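Strip-down bench, February

The Divell Street workshop takes in old office computers from around the district and breaks them down for parts and metal. What's worth keeping gets tested and goes on the shelf. The rest is sorted into bins and sent to Delton for recycling. We put through nearly 300 machines last year, most of them towers, with a few laptops and a lot of monitors we'd rather not have seen.

This page covers the bench where the towers are opened. The slatted metal table came out of the old Molley nursery when it closed. Screws fall through the gaps, so there's a tray on the floor underneath, and it gets emptied when someone remembers. Side panels come off first and are stacked by the roller door.

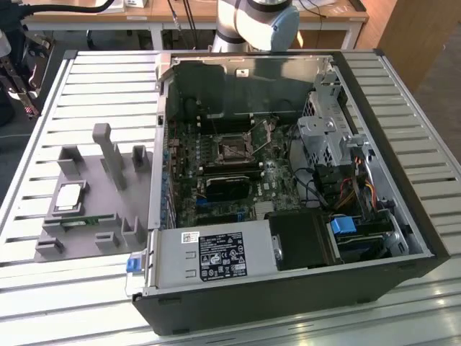

Power supplies are pulled as complete units and we don't open them. They go in the grey bin with the leads tied back using their own cable. If the label is still readable, the wattage is written on masking tape and stuck to the end, which saves turning over 30 of them to find the right one.

**Processors and sockets**
An empty socket is covered before the board is moved anywhere. We've run out of the proper plastic covers, so it's a square of clean card for now. Bent pins put a board straight into the scrap bin, as the time it takes to straighten them isn't worth what the board will fetch.

**Memory**
Sticks are sorted by type and size into the Tikkanen drawers on the back wall. The labels on the bottom row are out of date and need redoing. Anything smaller than 2000 megabytes goes to recycling.

**Drives**
Hard drives are logged by serial number when they leave the case, then locked in the steel cupboard until they've been wiped or drilled. No drive leaves the building inside a tower, including towers going out as donations.

**Cables and small parts**
Ribbon cables and loose leads go in the blue tub. Plastic clips and drive handles are kept with the case they came from, because replacements for the older models are hard to find.

**Empty cases**
Bare steel shells are stacked no more than 21 to a pallet. The truck for Delton comes once a month, usually before 9 am, and the driveway needs to be clear.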